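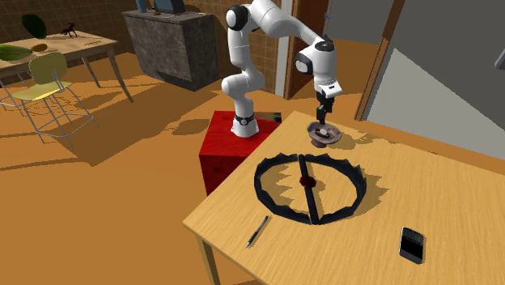
What must be in place before an arm in the shared workshop may be run from a program?

A working stop button within reach of the operator, a base that does not move, a speed limit set in the controller, and a second member present in the room.

Workshop diary, Wikavwood shared workshop, bench arm build
Friday, May 12, 2023
Present: Rezaul Selvanayagam, Asif Janjua, and the undersigned

The session opened at 4 in the afternoon with the mounting question, which had been carried over from the previous entry. The members agreed that the arm will stand on its own pedestal on the floor, beside the work table, and will not be clamped to the table top. Mr. Janjua had argued for the table mount on grounds of cost. He withdrew the proposal after the drawings were compared, and asked that the diary record his view that the table would have been adequate for light work. It is so recorded.

The simulated room was then brought up to date. The pedestal in the model is a tall red block, and the arm on top of it reaches out over the table as it will in the real layout. The gripper was set pointing straight down with the finger tips lowered into a shallow dish, where a small object lies. This is the pose the members have been trying to settle since January. A dish is harder than a flat top: the rim must be cleared on the way in and again on the way out, and the fingers must still open far enough to close on something small.

The toothed ring remains in the middle of the table in the model, with its bar across and the red disc at the center. It is treated as a keep-out area. Mr. Selvanayagam proposed that the pen and the phone stay on the table top as well, so that the planner has ordinary clutter to deal with. Agreed. The second table, with the leaves and the animal figurine on it, is to be left as it stands. It is outside the working area, but removing it would mean repeating the lighting work, and the undersigned is not prepared to do that again this month.

A discussion followed on the elbow. With the gripper vertical over the dish, the arm climbs high and bends sharply before coming down to the wrist. In the model this costs nothing. In the workshop there is a light fitting and a run of conduit over the proposed position, and the clearance has not been measured. Mr. Selvanayagam will measure it. Should the space prove too tight, the pedestal will be built shorter, and the approach to the dish will have to be worked out a second time.

Materials. The Vahidi motor drivers have arrived and were checked against the packing slip. One connector housing was cracked and has been set aside on the parts shelf with a tag. The Staltitz power supply was tested without load and then with the dummy load, and held its voltage in both cases. The steel plate for the top of the pedestal is still at the cutter. Mr. Janjua telephoned and was told that the order, number 783, would be ready next week -- the same answer as last time. He will go in person.

Wiring. The stop button was connected to the relay on the bench and pressed 16 times. The relay dropped out on each press. The undersigned would like the same test repeated with the long cable in place, and with the person pressing the button standing where an operator will stand. The cable for this is in the blue drawer and has not been terminated at either end.

Expenditure. The build has now used most of the 2000 dollars set aside for it. The remainder will cover the plate, floor anchors, and a small allowance for fasteners. Any purchase beyond these is to be entered in this diary before it is made. The members noted that the camera bracket from Wesness, which was bought without an entry, does not fit. It may be returned if the bag can be found.

Mr. Selvanayagam asked whether the dish should be swapped for one with a lower rim until the motion is reliable. Opinion was divided. The undersigned considers that the present dish should stay, as the first real task will use something very similar and the members will have to meet the problem in any case. No decision was taken -- the dish stays for now.

The bench was cleared and the power supply unplugged at the wall. The model was saved under the day's name, with the earlier version kept beside it.

For the next session: overhead clearance, long cable, pedestal plate, and the return of the bracket. Mr. Janjua has the key.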